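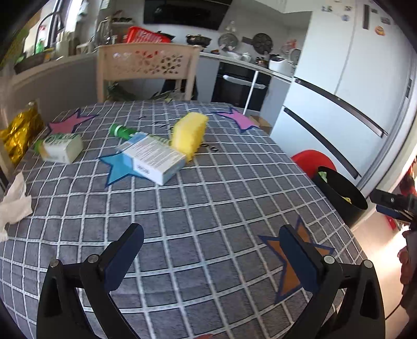 Campbell, November

We started Pleltix in a kitchen, and a good part of the company still happens in one. Kirsten Gosselin had spent years repairing packing machines, and Thulani Mabuza had been teaching evening classes in electronics, and the two of them kept coming back to the same conversation over supper: why was it so hard for an ordinary small team to get hold of a decent gripper you could simply pick up and use? By the time the dishes were done there was usually a sketch on the back of something.

That sketch grew up to be the Tritiden, our hand-held gripper kit. It has two black fingers that close toward each other, each with a navy pad at the tip, and you hold the whole thing in your hand and go about your chores with it. Teams who are teaching robots to do household work use it to record how a person reaches for things, and we wanted it to be comfortable enough that you'd forget to put it down (Kirsten has answered the door with one more than once!).

We're fond of a messy table around here. A medicine box lying at a tilt, a fluffy yellow duster, a crumpled tissue, a tablecloth with big stars all over it: that is what homes look like on a normal afternoon, and it's where we like to see our kit at work. Domenica Mösli looks after testing, and she'll happily spend a whole morning on one awkward little carton. Every new finger design goes through 1,000 grasps with her before we'll sell it, and she has sent plenty of them back to the bench.

There are still only a few of us. Colton Arsenault builds and packs the kits, and if you call with a question you'll most likely get Harvey Tremblay, who will want to hear all about your project, so do pour yourself a coffee first. Each kit comes with 3 sets of spare pads and a printed guide, and we keep replacement parts on the shelf for the older models too. If you're buying for a classroom or a larger group, we also rent kits by the month, and Harvey can walk you through how that works.

You're welcome to come by and try a Tritiden for yourself. Call ahead so we can clear you a chair, and bring along whatever object has been giving you trouble.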